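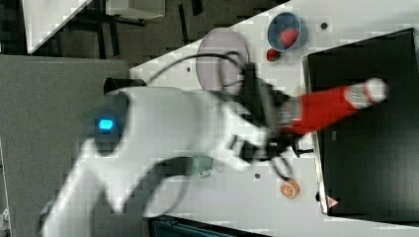 Sumaiya Wanigasekara wrote in after last week's session to ask why the sauce bottle is always the first thing to be argued over, and whether it belongs with the food or with the crockery, her own setting having now spent a whole term on the matter without a verdict.

It's a fair question and it gives us a way into Session 5.

The Home Corner: Stock, Layout and Putting Away
Session 5 of 9. Notes for participants, 22 June 2020
Course lead: Valentin Lefèvre. Seminar groups: Ching-wen Tse (Lam Room), Chih-ming Ko (upstairs, bring a jumper)

1. Where we had got to

Session 4 ended with the stock lists. Thank you to everyone who sent one. The longest ran to 439 separate pieces of play food for a single home corner, and I have read all of it, including the four lines on peas. The shortest said "usual things". Both authors passed, but only one of them will be able to find a strawberry in November.

Please bring your list to this session. We shall be cutting it down, and some of you will find this painful.

2. Food, vessels, and the awkward ones

For the purposes of this course the home corner holds three sorts of thing.

Food: anything a child would pretend to eat. Strawberries, the orange half, the banana, including a banana that is only peel.

Vessels: anything the food goes in or on. Bowls, plates, trays, boxes, pans.

Awkward ones: anything that holds food and is also treated as food. The red sauce bottle is our standard case. It has a label and a cap like a container, but children squeeze it over things, and it is asked for by the name of what's inside. Milk cartons and egg boxes give the same trouble. The teapot used to be on this list until Chih-ming's group voted it off.

My own answer to Sumaiya is that the bottle lives with the food if you sort by what children ask for, and with the vessels if you sort by what fits on the shelf. Pick one and write it on the shelf label. The children will cope with either arrangement. The adults will need the label.

3. How much to put out

The common fault is the full table. A child faced with the entire contents of a greengrocer's tips it on the floor, and who can blame them. A working table for one small group wants one bowl, one plate, a few pieces of fruit and a single awkward one. Everything else stays in the cupboard, with the door shut, where you will be asked for it.

Some points from the reading (Remska pack, second half):

Use a plain surface if you have one. Red fruit shows up well on a white table. So does jam, but that is a matter for Session 8.

Have the bowl and the plate in different colours. "Put it in the blue one" is a clearer request than "put it in the bowl", at least until they agree on what a bowl is.

Put out two of at least one item. With two strawberries you can have one in the bowl and one out of it, and then there is something to talk about: in, beside, next to, the other one. With one strawberry you merely have a strawberry.

Include something halved or opened. The cut face of an orange gets more conversation than a whole orange.
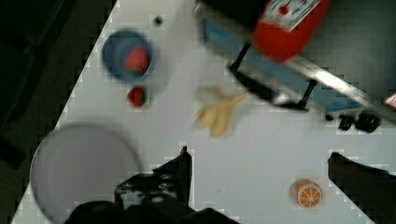 Fig. 2. Mixed fruit and a red bottle. Note the two strawberries, one in the blue bowl.

4. The peel

The open banana peel deserves its own heading. Sum-yee Pan's group tried it as a hat, a flower, an octopus and, late in the morning, a peel. Her notes suggest leaving it out for the first ten minutes with nothing said. I would add that it doesn't stack and it takes up an astonishing amount of drawer. If you are ordering from the Pander catalogue, order 2 and stop there.

5. Putting away

Here the course divides every year, so I will set out both positions and then tell you which one is right.

By kind. Fruit with fruit, vessels with vessels. Tidy to look at. Slow, and depends on a four-year-old's view of the sauce bottle.

By set. Whatever was out together goes back together, in one box with a picture list inside the lid. It looks untidy on the shelf. It is quick, and missing pieces are noticed the same day.

By set is right. By kind is what most of you do, and I know this from the photographs of your cupboards.

In either case the order of putting away matters more than people expect. Small round pieces go first, as they are the ones that reach the edge of the table under their own ambitions. Loose fruit next, straight into the bowl. Flat things after that. The bottle goes last and lies on its side. Stood up, it holds the lid open and everyone pretends the lid is shut.

6. Seminar task (80 minutes, in pairs)

Take a box from the Patitz trolley. Set a table from it for three children. Swap with another pair. Put their table away by set, without talking. Then sit down and write what you had to guess at. "Nothing" is not an acceptable answer and has been tried.

7. To hand in

A revised stock list, with at least a third of it gone, and 200 words on one awkward item from your own setting. Say where you keep it, who disagrees, and what the label says. Anyone choosing the teapot should speak to Chih-ming first.

Next session: dressing-up rail, hooks, and the single glove.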